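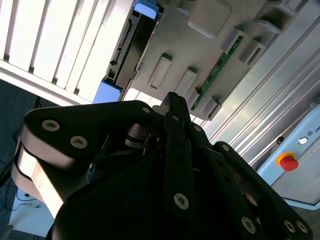

Réjean Gagnon wrote to the plant's safety desk that the stop button did what a stop button is supposed to do, and that the trouble lay in what happened after it was released. His note is attached to the incident report on the Skolley handling cell at Horngate, which was issued on Jul 11, 2019.

The report covers an unexpected opening of the gripper during a restart. No one was injured. One molded plastic panel was dropped and scrapped, and the cell was out of service for 70 hours while the fault was traced and the restart sequence was rewritten.

The cell picks up plastic panels, turns them and sets them down for fitting of the electronics. The gripper has black finger links held with hex-socket screws and is driven through a linkage inside the body. A camera at the wrist is used to find the edge of the part before the fingers close.

According to the report, an operator pressed the emergency stop after the arm paused longer than expected with a panel in its grip. Drive power was removed and the arm held its position on the brakes. The gripper also held, as designed. The operator checked the work area, released the button and acknowledged the stop at the panel. The fingers then opened before the start command was given.

The fault was found in the order in which two controllers came back up. The arm controller kept its last state through the stop. The gripper controller did not, and on waking it read an empty register as a position request of zero, which the gripper treats as fully open. The arm controller was meant to send the held position first. It did so, but 158 milliseconds too late.

Uyên Diệp, who led the review, traced the delay to a software update loaded in April. The update added a self-test to the arm controller's startup. It was checked against normal power-up, where the gripper is empty and an opening movement has no effect. It was not checked against a restart with a part in hand. The report lists this as the main contributing cause.

A second cause is given as wording. The work instruction told operators to "clear the cell" before acknowledging a stop. Staff on one shift took this to mean removing loose parts and tools. Staff on the other took it to mean that people had to be outside the guard as well. On the day of the fault the operator was outside the guard, but the report notes that the instruction as written did not require it.

Wear was considered and ruled out. The finger linkage was opened, the pivots were measured and the screws were checked for torque. Four were found slightly below the specified value, all within the limit for continued use, and were tightened. The wrist cable was tested for breaks while being flexed and passed. Trarko, which supplied the gripper controller, examined the unit and found it working to its published behavior.

The following changes have been made to the cell:

The gripper controller now ignores all position requests after a stop until it has received a valid held position and returned a confirmation.

A position request of zero is no longer accepted as a default. Opening requires a separate command.

The acknowledge button has no effect unless the guard door is closed.

The work instruction now reads: "No person inside the guard. Support or remove any held part before acknowledging."

The restart test was repeated on the rewritten sequence with a part held in each of four arm positions. The fingers stayed closed in every run. The test was then repeated with the self-test delay lengthened on purpose, and the gripper refused to move until the confirmation arrived. Thư Tiêu signed off the results and the cell was returned to use on the day shift, with a return to full hours to follow.

Two items remain open. The first is whether the same update was loaded on cells using a different gripper but the same arm controller. Those cells may be run, but stops with a held part have to be reported to maintenance before restart. The second is the long pause that led the operator to press the button in the first place. The log shows the camera search running over its time limit and starting again without raising an alarm. Chiyo Onishi is handling that item, and a change to the alarm settings is being prepared.

Operators who have seen a gripper move between release of the stop button and the start command are asked to report it, including cases where the gripper was empty. Reports should give the cell number, the time and the message on the display. The full report, with controller logs, is available from the safety desk.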